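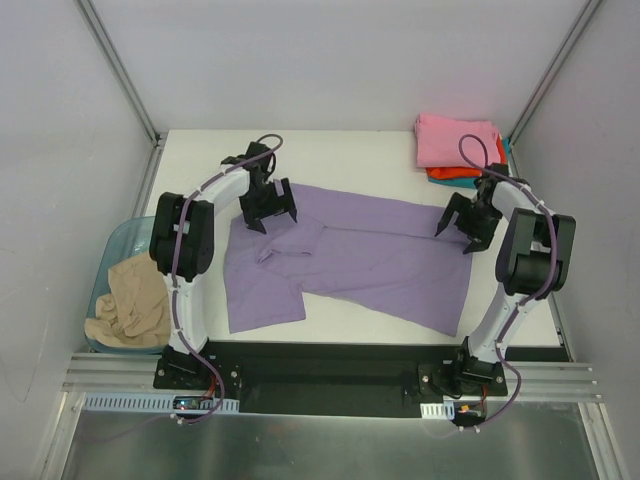
Frequently asked questions: clothing repairs and alterations

Zotville Mending Room, updated January 13, 2019

Dropping off

Do I need an appointment?
Not for repairs. Bring the item to the counter during opening hours and we'll write up a ticket. Fittings for trousers, skirts and jackets are by appointment, as you'll need to try the garment on with the shoes you plan to wear.

Does it have to be clean?
Yes. We can't put unwashed clothes through the machines, and we'll hand back anything that is muddy or has pet hair worked into it. If a garment is dry-clean only, have it cleaned first and leave the cleaner's tag on.

What should I check before I come in?
Empty the pockets. Spread the garment out on a flat surface in good light and look over both sides, including the underarms and the inside of the cuffs. Small holes near a seam are easy to miss when something is on a hanger. Mark each one with a safety pin or a bit of masking tape. Please don't use pen.

Can someone else collect for me?
Yes, if they have the ticket. Without a ticket we'll need to ring you on the number you gave us.

What we do

Which repairs do you take on?
Split seams, dropped hems, worn cuffs, torn pockets, missing buttons, broken zippers and patches on knees and elbows. Ruan Joubert does most of the zippers. Hand darning on woollens goes to Stanisława Kalinowski, and her queue is usually longer than the others.

Is there anything you don't repair?
Leather, fur, wetsuits, tents, and anything with a heating element in it. We also turn down waterproof jackets where the inner coating has started to peel. A new seam won't make the fabric waterproof again.

Can you shorten the sleeves on a T-shirt or sweatshirt?
Yes. Knit fabric moves around a good deal, so we let it rest flat before we measure and cut. If you're doing this at home, line up the side seams first and measure both sleeves from the underarm, not from the shoulder. 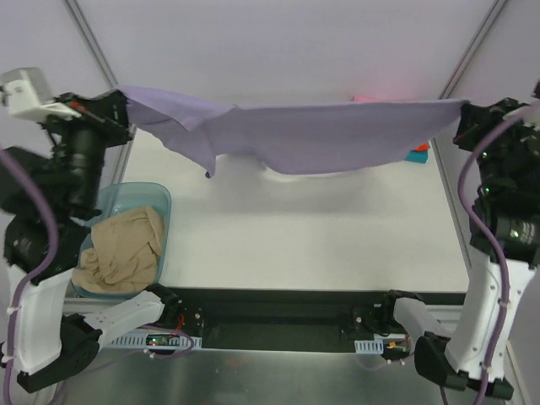 Stretch is the other thing to allow for at home. Pulled tight, a knit can give you a measurement that's too long, and the sleeve will come up short once it relaxes. Use a ballpoint needle and a narrow zigzag, and try both on a scrap of the same cloth first.

Will the thread match?
Close enough for most people. We keep Gistora polyester thread in 300 colours and pick the nearest in daylight. If you'd like a contrasting thread, tell us when you drop off. Topstitching on jeans is done in gold unless you ask for something else.

Can you take in a shirt that's too big?
One or two sizes, yes. Past that the shoulders have to be reset, and the work may cost more than the shirt did. We'll tell you at the counter.

Prices and timing

How long will it take?
Most repairs are ready in about two weeks. October is our busiest month, when the winter coats come out, and it can run to four.

What does it cost?
A plain hem on trousers is $18. Replacing a full-length coat zipper is $39 with a standard Wivex zipper, or the cost of labour only if you supply your own. Everything else is quoted when we see it.

What if I don't pick it up?
We hold finished work for 90 days and ring twice. After that it goes to the clothing exchange upstairs.

What if the repair fails?
Bring it back with the ticket and we'll redo that repair at no charge. New damage somewhere else on the garment is a separate job.

Classes

Do you teach?
Krystyna Laskowska runs a beginners' evening on the first Tuesday of each month, covering hems, buttons and threading the machine. Musyoka Mabula teaches the patching class. Both cost $25, with materials included.

Can I bring my own sewing machine?
Yes, along with its manual and power cord. Machines can be left overnight in the locked cupboard, but please put your name on the case.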